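Grornside Mixed Bin Items, README

Overview

Grornside is a set of pictures and item records for small household goods lying mixed together in a large two-part bin. It covers what the goods are, how they are wrapped, and how they end up lying against each other and against the walls. The set has 466 pictures and an item table with 300 entries. Nicanor Gaete put the item table together and Idun Sjögren keeps the picture index.

This file covers the current version. The notes from the first version are in notes_old.txt and are mostly out of date, except for the part on spelling of color names, which still applies.

What is in the folder

pictures/ has the pictures, sorted by fill number
items.csv has one row per item
fills.csv has one row per fill, with the list of items put in
bin_notes.txt has remarks on the bin and its wear
colors.txt has the 18 color words used in items.csv

A "fill" is one load of items put into the bin. Each fill has its own number, and the numbers run with gaps. A missing number means the fill was dropped before release.

The items

Everything in the set is small enough to pick up with one hand. The table sorts items by outer form and does not try to sort them by use. A good many things could be a brush, a pad or a sponge holder depending on who is looking, and we gave up arguing over it. The forms are:

box — rigid or nearly rigid, flat sides
packet — flat or pillow-shaped, printed
bundle — several parts held together or wrapped as one
stick — long and slim, with or without a handle end
ball — round all over
soft — cloth, fur, foam and anything that crumples
other — please read the remark column

Clear plastic gets its own column, clear_part, with yes or no. It is yes for any item where some of the outside can be seen through, even a small window or flap. Clear parts are the main source of disagreement in the table. Against the bin floor they are easy to miss, and Wenche Halvorsen went back over all the "no" rows for the current version.

The main_color column holds one word. The second_color column is blank for plain items. Mottled and speckled items take the two strongest colors, darkest first, and have "mottled" in the remark column.

The bin

The bin is rectangular and open at the top, with dark gray walls. A sloping divider runs lengthwise and leaves a narrow section at the back and a bigger compartment in front. In the released fills, the goods go in the front compartment. The back section is listed in fills.csv as section B and has no item rows.

The front floor is silvery metal with a cloudy, streaked finish. It throws back bright patches, and pale items near those patches can lose their outline. The divider is whitish, badly scuffed along its lower part, with gray patches and thin vertical scratches. The dark wavy line at the left-middle of the divider looks like a crack and is not an item. Neither are the tiny white specks in the back section. Both have been reported to us as missing rows.

Spread-out fills have most of the floor showing, with some items touching and others well apart. A black oval item can be resting against a bundle with a dark green top, while a small white item sits alone in the far corner. The group column in fills.csv marks which items touch.
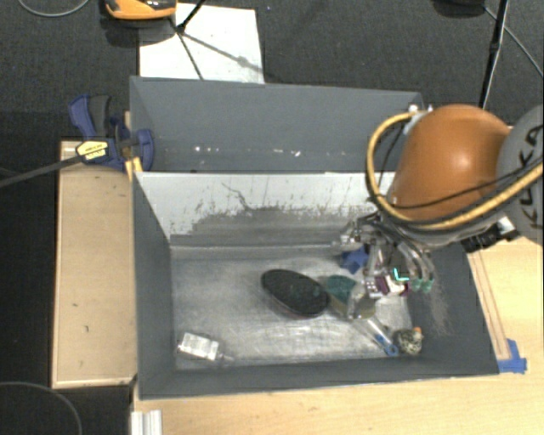
How the rows were made

Each item was entered once, before it went into any fill. Helge Engström weighed and measured the items on a table, and the weights are in grams. The heaviest allowed was 1000 grams. Lengths are taken along the longest side with the wrapper flat. For soft items the length is a best effort and should not be used for anything strict.

Touching was judged from the pictures after the fill was made. Where one item hides the place where two others might meet, the group column has a question mark.

Known problems

Printed text on packets is often too small or faint to read, so there is no text column.

Maroon and brown were mixed up in the early fills. Most rows are fixed. If you find one that isn't, send the item number.

Partly hidden items keep the form they have in items.csv, even if only a corner shows. A crumpled soft item can look like a different shape in each fill.

Some round items rolled to a wall and stayed there, so balls turn up near the walls more often than an even spread would give.

Using the set

You may use the pictures and tables for teaching and research. Please name Grornside and keep this file with any copy you pass on. Item numbers will not be reused in later versions.

Corrections go to Gunnel Granström, with the fill number first and the item number second. The next update is planned for March and will have the remaining color fixes and a cleaned-up remark column.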